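Visit to the pottery and glass fair at Clillitz, June

I arrived in Clillitz a little after nine in the morning, on the small train that stops at every village. The fair is held twice in a year, but the June one is bigger, and it is the one people told me to see. I have collected tableware since I moved to this country, mostly plates and bowls for daily use, so I went as a buyer and not as an expert. I write this report for the members of our circle who could not come.

The entrance is 7 euros and you get a paper bracelet, which lets you go out for lunch and come back. The fair fills the old cattle market and two streets behind it. According to the leaflet there were 629 tables this year. I did not see all of them, and I think it is not possible in one day if you also want to talk with the sellers.

I began with the pressed glass, because I had promised myself to learn more about it. A clear glass plate with a pattern in the rim is a thing many of us have at home without knowing anything about it. The lady at the corner of the cattle market let me hold several of them against the light and showed me how to find the mould line. It is a thin raised line, and on the better pieces it is hidden inside the pattern.

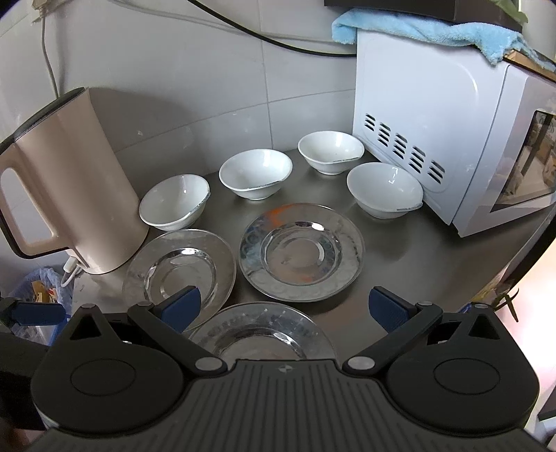 She also told me to feel the edge with a finger before I pay. A small chip is hard to see in clear glass but very easy to feel. I followed this advice the whole day and put back at least two pieces because of it. Prices for glass were lower than I expected. Most simple plates were cheaper than a cup of coffee and a cake, and sellers were happy to give a lower price for a pair.

The second part of my morning was for the Trovon hall. Trovon is the old stoneware works at the edge of the town, and during the fair they open the kiln room to visitors. You go in with a group of 16, and the tour takes 30 minutes. Our guide spoke quickly and the fans were loud, so I have lost some of it. What I understood is that the thin coloured bands on bowls were for a long time painted by hand, with the bowl turning on a small wheel and the brush held still. The painter must lift the brush at the same point where the line began. On older bowls you can sometimes find this point, where the colour is a little darker.

I liked this part very much. We were allowed to try it on broken pieces – my own line looked like a road in the mountains. There was a shelf with failed pieces for sale by the door, and I regret now that I did not take one of the jugs. The glaze had run a little under the handle, nothing serious.

After the tour there was time for questions in the yard, and the talk went to the subject of whether such bowls should be used or only kept.
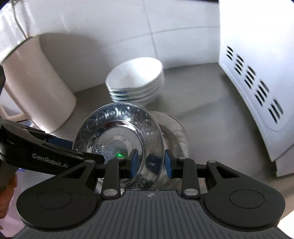

Please use them, came the answer from the back of the group, and it was said quite strongly. Stoneware that stands for years in a cupboard gets dusty and forgotten, and the children do not want it later. With use they learn which bowl is for soup and which is for the cat, and then they fight for it. Only do not pile them too high, and put a piece of kitchen paper between them if the foot is rough.

I agree with this, although I must say that at home I pile mine without any paper. The foot ring of the cheaper ones is not glazed, and it does make grey marks in the bowl under it. They go away with a little baking soda and patience.

For lunch I went to Rodrigues, the café on the square with the green chairs. It was full, and I waited a long time, but the bean soup was good and the bread was free. If you go, go before noon. The food stands in the market are quicker, but there is no place to sit, and with bags full of plates you really want to sit.

In the afternoon I walked through the two streets, where it is less tidy and more fun. Here are the mixed tables: cutlery, enamel, baking tins, hotel ware and a lot of steel.
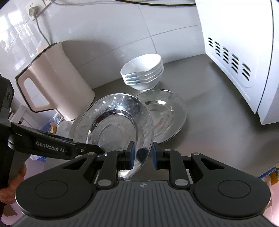 Steel plates were a surprise for me. In the country where I grew up we ate from them at school, and I never thought that a person would collect them. One table at the lower end, with the sign Sukia, had only this, in all sizes, flat and deep, with and without parts for rice and sauce. The weight is what matters. A light plate bends when you press the rim with both thumbs, and a heavy one does not move. I bought four heavy ones for camping, and I was a bit proud because I had asked for the price in the local language and was understood.

Some practical points. Bring your own newspaper or old towels, as most sellers have no more wrapping after two o'clock. Bring small money, the card machines did not work well in the cattle market. A bag on wheels is a bad idea on the old stones, my plates made a terrible noise until I carried the bag in my arms.

Before the train I went back to the first lady for one more piece of glass, which I had been thinking of since the morning. 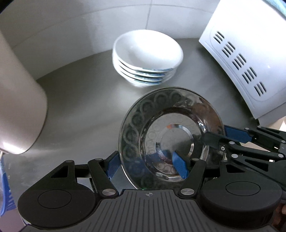
A pattern of circles around the rim is quite common, she said, and many factories made something like it, so without a mark she would not give it a maker or a year. I found this correct of her. Other sellers had a famous name ready for every plate.

The last useful train leaves at ten to six. The next fair is in October and is held indoors only, with fewer tables, and the Trovon kiln room is closed then. I would still go, but for a first visit I would wait for June.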